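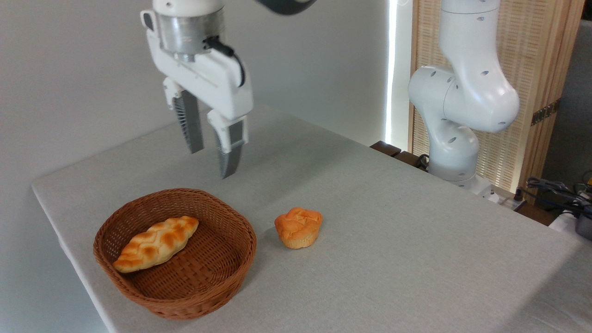

A light gray tablecloth with a fine weave.

How Does Thread Turn Into Cloth?

Go and find a tablecloth, a dish towel or an old pillowcase. Put your nose almost on it. Closer! Do you see tiny lines going up and down, and more tiny lines going side to side? Those are threads, and they are holding each other in place without any glue at all. I think that's pretty amazing, and I've been looking at cloth for a long time.

Cloth made this way is called woven cloth. The threads that run the long way are the warp. The threads that go across are the weft. I used to mix them up until I was taught that weft goes from right to weft (groan, I know, but I bet you'll remember it now).

Over, under, over, under

The simplest kind of weaving is called plain weave. The weft goes over one warp thread, under the next one, over the next, all the way to the edge. Then it turns around and comes back, and this time it goes under the ones it went over before. Every row locks the last row in.

You do all this on a loom. A loom is a frame that keeps the warp threads tight, like the strings on a guitar. My first loom was a shoebox lid with 20 little notches cut in the ends, and I made a very wobbly mat for my cat, who sat next to it.

In Clelthorpe, where I live, there's an old weaving mill called Egger, and you can go in and watch the big looms run. They are LOUD. Everybody gets ear covers at the door. The widest one has 2,733 warp threads, and each of them had to be pulled through its own tiny hole before the weaving could start! I asked how long a job like that takes and the answer was "bring a sandwich."

Fine or chunky?

If the threads are thin and packed close together, you get a fine, smooth cloth. Thick threads make a chunky one, like a burlap sack. Try holding different cloths up to a window - the more light that sneaks through, the more space there is between the threads.

And is your T-shirt woven? Nope! Give it a tug. Most T-shirts are knitted, so they're made of loops, and loops can stretch. A plain woven cloth hardly stretches at all if you pull along the threads. Now pull it from corner to corner. It gives a bit, doesn't it? Weavers and sewers call that direction the bias.

Have a go

Cut strips of paper in two colors. Lay one color side by side and tape down the tops. Weave the other color through, over and under, and push each strip up snug against the last one. When you get to the end, tape the edges and you've got a place mat.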